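Mairéad Moriarty had written the price on the whiteboard so that Ward Van Rooij would have to look at it during the meeting. It said 1,486 a month, and under it, in smaller letters, what they paid the evening tidy-up crew.

"It's more," Ward said.

"It's more this year."

Nic Giolla ran play centers, the kind with padded floors and a cafe behind glass. The toys had to be picked up, sorted and put back in the right tubs every night. Zalico said a machine could do it. Ward did not believe Zalico, and he had asked to see it work before he signed anything.

They drove to Stolstead the next morning. Mandla Chauke met them at the side door and took them past the vending machines to the back room, where the arm was already going. He gave them each a stool and told them to keep their elbows off the table.

"How long has it been at it?" Mairéad asked.

"Since seven. It has a list. It picks one thing, puts it down where the list says, then takes the next."
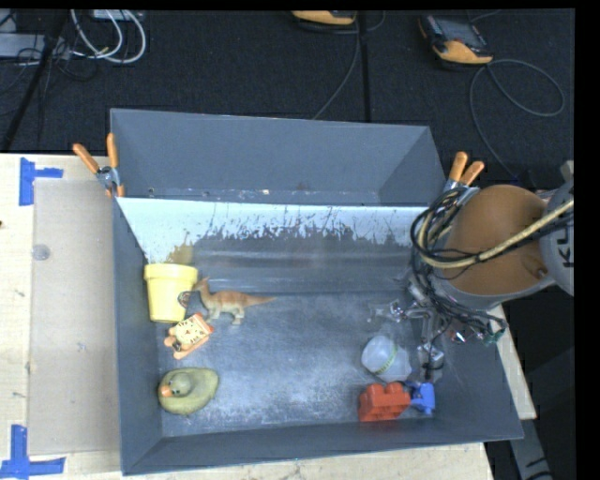 "My sister's boy is four," Ward said. "He could do this."

"Would he do it for eight hours?"

"He wouldn't do it for eight minutes."

Mandla laughed and wrote something on his clipboard. He was a big, patient man who had spent eleven years fixing elevators before this, and he talked about the arm as if it were an elevator. It was slow in the mornings. It didn't like cups. Give it a block with studs on it and it was happy, but a clear cup lying on its side could cost you ten minutes.

"Why cups?" Ward asked.

"It sees through them. So would you, if you weren't used to cups."

"We have 410 cups in the Skakwood branch alone," Mairéad said. "There's a tea party corner."

"Then I'd tell you to keep your crew for the tea party corner."

Ward looked at her. She kept her eyes on the bin. The sales letter had said all common toys, and she had read that part out loud to him twice.

They stayed until lunch. The arm picked up the duck and put it down again in a different spot -- a good, clean pick, even Ward said so. It went for the clock and missed, then went for it again from the other side and got it. The cup it tried five times. On the fifth Mandla reached for the stop button, but he let it finish, and the cup rolled against the wall and stayed there.

"What would you pay for that?" Ward asked in the car.

"Today? Nothing."

"And next March?"

She thought about the crew. Esther Gachanja did the whole Skakwood floor in 42 minutes with a laundry basket on her hip and the radio on. She also found the lost shoes, and once a hearing aid.

"Ask me in March," she said, and pulled out behind a bread truck.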